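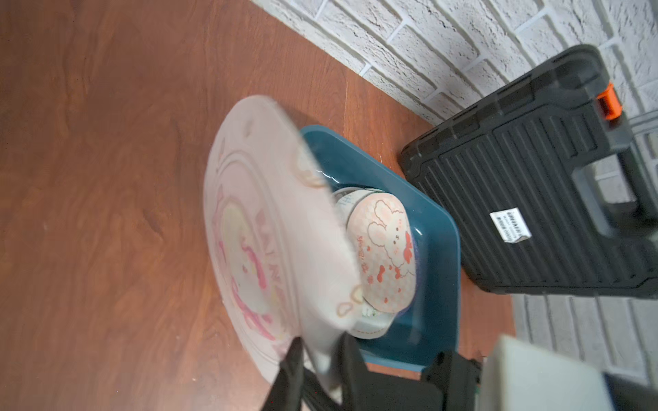

図1　淡いピンクの皿と青緑色のトレー

Plodley 円形小物の片付けデータ README
版: 0.3
最終更新: 2020年7月12日（日曜日）

概要
Plodleyは、絵柄のある円形の小物と、それを収めるトレーの配置を記録した画像および注釈の集合である。収録数は100件を超える。対象は片付けの途中経過であり、完了状態のみを集めたものではない。品目名の表記はBrelirovの語彙表に従うが、円形小物の下位分類は独自に定めた。

収録対象
円形小物: 皿、器、および平たい円形の品。絵柄はウサギ、リボン、花柄、市松模様など。
収納具: 青緑色の樹脂製トレー。縁は立ち上がり、角は丸い。
周辺物: 黒いハードケース。橙色の留め具、成形の持ち手、白い小ラベルが付く。収納先としては扱わない。
背景: 白いレンガ調の壁と、赤褐色から橙褐色の木目の面。

平たい円形の品は、画像によって紙製の円盤ともコースターとも判断できるため、材質欄は「不明」を既定値とする。深さのある器と重なりが見える場合に限り、bowlを付与してよい。

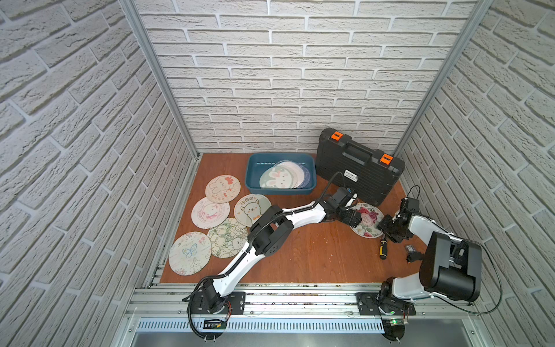 配置ラベル
in_tray: 外周の半分以上がトレーの内側にある。
on_surface: 木目の面に直接置かれている。
raised: 面およびトレーから離れている。
partial: 縁がトレーの壁にかかる。
hidden: 他の品に覆われ、絵柄の判定ができない。

積み重ねた品は、最前面または最上面のものに絵柄ラベルを付ける。背後の品は、縁の色が確認できれば色のみを記入する。伏せた器は、外側の絵柄を主絵柄とする。散らばった品の間隔は記録しない。

注釈ファイル
items.csv: 品ごとの行。列はitem_id、shape、pattern、rim_color、placement、note。
tray.csv: トレーの位置と向き。
vocab.txt: 絵柄語彙。bunny、bow、floral、checkerなど10語。
文字コードはUTF-8、改行はLF。patternは複数指定可とし、区切りにはセミコロンを使う。
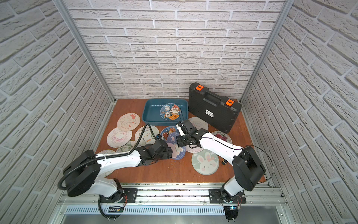
item_idは画像内でのみ有効である。異なる画像に同じ番号があっても、同一の品とはみなさない。画像間で品を追跡する用途には、Fernandes形式の対応表を別途作成する必要がある。

既知の問題
・皿の印刷文字は、ぶれにより判読できない場合がある。文字列は転記していない。
・トレーの色名はtealとblueが混在する。次版でtealに統一する。
・淡色の絵柄では、桃色とベージュの判定が作業者間で一致しないことがある。
・partialとin_trayの境界例は未整理。noteに「境界」とある行は集計から外すこと。
・旧版ではケースにもplacementを付けていた。該当列は空欄に置き換えた。

検証
Inentの書式検査で必須列の欠落と語彙外の値を確認する。品数の妥当性は検査対象に含まれない。修正を送る場合は、画像番号、item_id、変更前後の値を1行にまとめる。

更新予定
9月版でrim_colorの語彙を改訂する。列名の変更は行わない。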